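### The peg board is ready for November

The new practice board is finished, and I'm so happy with it! Ching-wen Liao drew up the layout and Yao-tsung Ng spent 5 evenings on the parts - every one a good, strong blue or a plain gray, so they stand out on white.

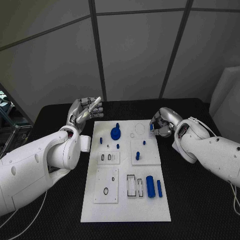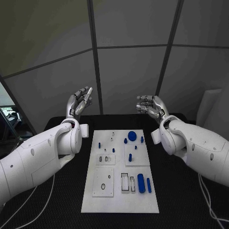

My favorite bit is the slotted plate. Three openings, each a different shape, and lining a piece up with the right one is fussier than it sounds (I love it). The taller peg on the square plate is a friendlier place to start.

We have 260 spare pegs in the Nivis cupboard, so please don't panic if one rolls under a table. A second board is going to the Zerkolora workshop next, and Ching-wen would love ideas for the layout - drop her a note before the end of the month!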